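3.2 Closures on reused household tins

The second group of objects in the survey consists of printed metal tins kept after their first contents had been used up. Tins of this kind are common in the Baltach households. They hold buttons, letters, spare keys and small tools, and they are often handed on between relatives. We were interested in how they are kept shut, as the closure decides what people are willing to store in them. A plain push-on lid tends to be trusted with sewing things and stationery. A lid held by a latch is more often given papers or jewellery.

For each tin we recorded the shape, the printed design, the type of closure and any item attached to it. Respondents were asked to leave attachments in place. Of the 3,000 record sheets sent out through the Clamonov office, 2,881 came back complete enough to code. Figure 4 gives one case from the latched group, a rectangular tin with a Starry Night lid and dark teal sides.

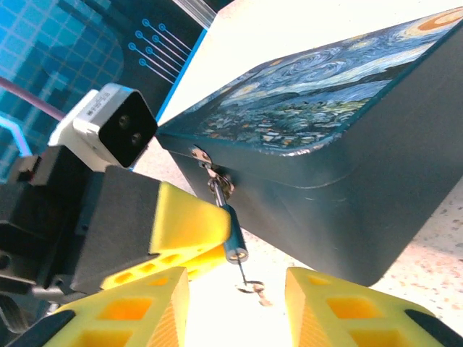

Figure 4. Latched tin with hasp at the front, near the left end. A slender metal cylinder hangs from the latch, with a thin wire and small ring below it.

Attachments were coded in two steps. The first step noted only whether something hung from the closure. The second noted its general form: padlock, ribbon, tag, cylinder or other. We did not try to judge from photographs whether an attached item was locked, and the code for a cylinder says nothing about how it works. Where the sheet and the photograph disagreed, the photograph was followed for form and the sheet for use. The coding guide was tested on 100 tins from the Bang collection before the main round, and the wording for hasps was then made simpler - the earlier version had asked coders to tell apart too many kinds of plate.
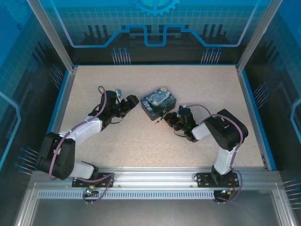
Printed design was coded separately from closure, using the Enatix list of subject headings. The list has one heading for reproductions of known paintings and another for scenery in general, and coders were told to use the first only where the source could be named. The tin in Figure 4 falls under the first heading: seen from above, the swirling blue and yellow sky and the dark, cypress-like shape are enough to place the design, even with the lid small in view. Designs of this type are easily named at a distance, while floral patterns usually needed a close photograph. The colour of the sides was entered in a free text field and proved less steady, with the same tin given as teal, blue or grey by different coders. We have therefore left side colour out of the comparisons in Section 4 and kept only the subject heading, the closure and the attachment.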